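Notes on the Office Refrigerator: A Revised Approach to Shared Food

2024-11-18

It has been my practice on this blog to record small matters of household and workplace management that do not find a place elsewhere. The present entry concerns shared refrigerators. It follows a long period during which our floor at Anwood had no written arrangement of any kind, and a shorter one, beginning in April, during which we have had one.

The floor is used by 33 people on a normal working day. Until this spring, food was stored by custom. Those who arrived first took the upper shelf, and those who arrived later put their containers wherever they would fit. Labels were encouraged but seldom applied. The result was a steady amount of waste and a smaller amount of ill feeling, most of it over lunches that had been moved, opened or thrown away by mistake.

Agata Martinelli and I were asked to draft a one-page policy. Our first draft ran to four pages and was rightly returned to us. The version now in use is set out below, with remarks on how each part has fared.

Shared and personal items

The policy divides everything kept cold into two classes. Shared items are bought from the common fund and may be used by any member of the floor. Personal items belong to the person whose name is on them. An item with no name and no shared sticker is treated as personal for two working days, after which it may be removed.

Milk is the principal shared item and the one most often discussed. We had first proposed that it be kept in the door. Several colleagues objected that the door is the warmest part of most refrigerators, and the objection was sound. Shared milk is now kept on a shelf, upright, with the cartons side by side and their fronts facing out.

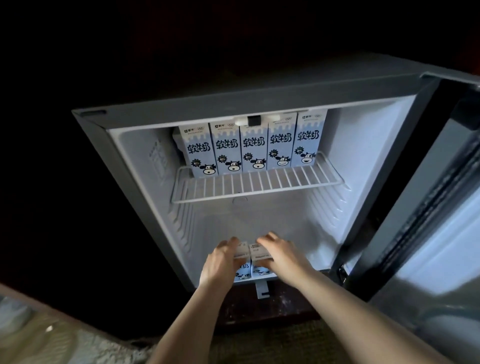
Dating and rotation

Every opened item must carry the date on which it was opened. A marker is tied to the handle for the purpose. I had expected this rule to be resented, but it has been the best observed of all. The rule on rotation, under which older stock is moved forward when new stock is added, has done less well. People in a hurry put the new carton where there is room for it, and the older one remains at the back until its date has passed.

Gyu-bin Seo suggested that restocking be assigned to one person per week, in place of the open arrangement we had before. We adopted this in the summer. The assigned person checks dates on the first morning of the week and the last afternoon, and the task takes 14 minutes if the shelves are in fair order.

Cleaning

The interior is emptied and wiped down once a month with warm water and a little baking soda. We do not use scented cleaners, as the smell passes into butter and soft cheese. Wire shelves should be lifted out and washed in the sink – the dirt collects where the rods meet the rail, and a cloth does not reach it.

Notice of cleaning is given two days ahead by email. Personal items still present on the day are set aside in a cooler and returned. We have never thrown away a named container, and I would advise other offices against doing so, whatever its condition. The contents may be discarded. The container should be washed and given back.

Cost

The common fund spent $364 on shared food and drink between the start of the policy and the end of last month. I do not have a reliable figure for the earlier period and so will not claim a saving. Contributions are voluntary. About 70 percent of the floor contributes, and those who do not are not asked why.

Matters still open

Two questions remain. The first is whether nondairy milk should be bought from the same fund. Requests have been received for oat and for soy, and there is room for one or the other but probably not both. The second is the freezer compartment, which the policy does not mention and which has become, as a consequence, a place where bread is kept indefinitely.

A revised page will be circulated before the end of the year. I would be glad to hear from readers who have managed similar arrangements, particularly in smaller offices where a weekly assignment may be more than is needed.

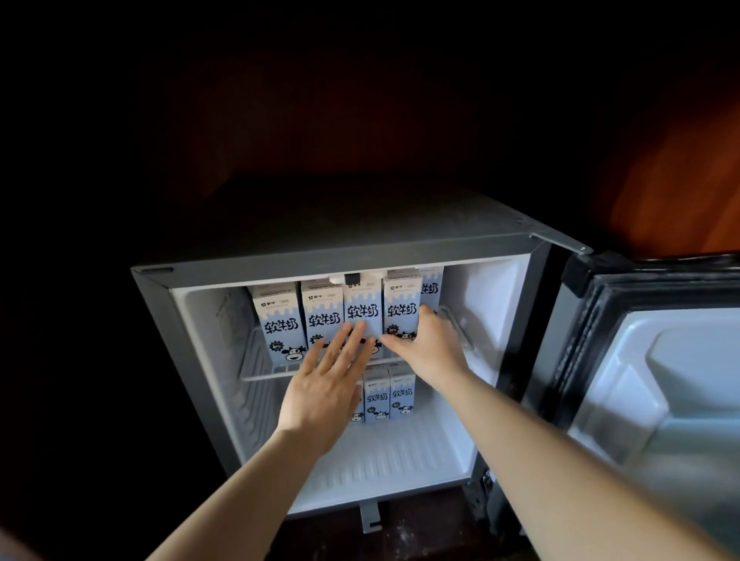

Comments

Graziella Melis
We tried a weekly assignment and it lapsed within a month. What worked for us was tying it to the person who already takes in the mail. I would also put the freezer in the policy now, before the bread becomes a tradition.

Dario Fiore
Do you allow a personal item to become shared if the owner offers it? Leftover cake is the usual case here. Our rule says the owner has to cross out the name and add the date.

Kristine Magbanua
I would buy the oat milk. Unopened, ours keeps in the cupboard, so it only needs a place in the refrigerator once someone starts it.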